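Two-hand demos with hand-held grippers: plates slip when I stack them

Posted by Trorkow, 2019-12-23

Hello all. I am recording demonstrations for a dish stacking task with two hand-held grippers, one in each hand. We have 335 recordings now, but when I replay them, the plate turns in the fingers before it comes to the pile. Should I pinch the rim from one side only, or should the second gripper always help? I must also decide whether to throw away the old recordings, and I would prefer not to.
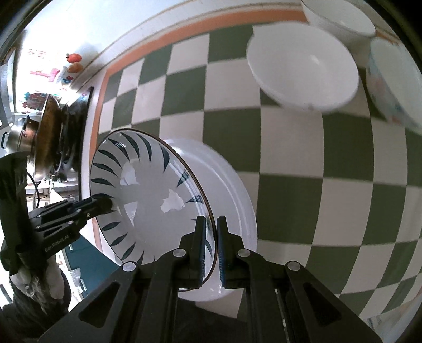
My rule for grip is that the pads must be on the rim before any lifting starts, and I stay still for 2 seconds so the policy can learn the moment of closing. With a plate tilted almost on edge, like the white one with the green leaves, I pinch the near side of the rim between the blue pads and bring the second gripper to the left rim. Is this too difficult for a first task?

Clakalano
It is not too difficult, but you should be strict with the order. Let one gripper hold and the other one only support. If both pull, the two paths fight each other and the training data becomes noisy. I would keep the old recordings where the turn is small and mark the others as bad. Also please close the fingers slowly. A fast closing looks good to a person, but our arm could never copy it.
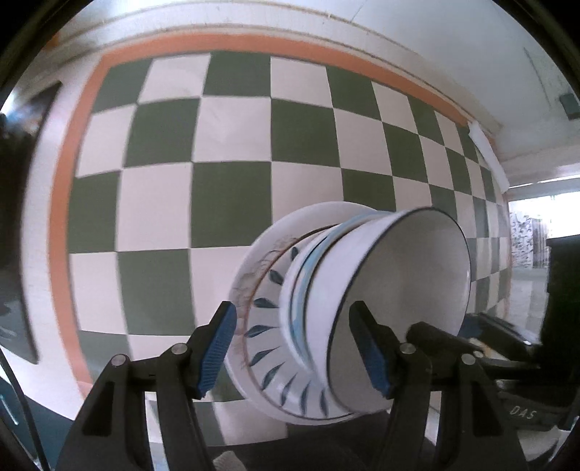
Nested plate, small dish and bowl, with one gripper in front and another from the right.

For nested dishes I record the bowl and the plate as separate tasks first, and I join them later. We tried to teach everything in one long recording and the arm lost its way after the second dish. Please also change the starting place of the dishes a little each time, otherwise it learns only the one place.

Mumis
just use remote control with a joystick, much easier

Clakalano
With a joystick I needed 4 times longer for each recording, and I could not feel the rim at all. For a drawer or a door it is fine. For plates I would stay with the hand grippers.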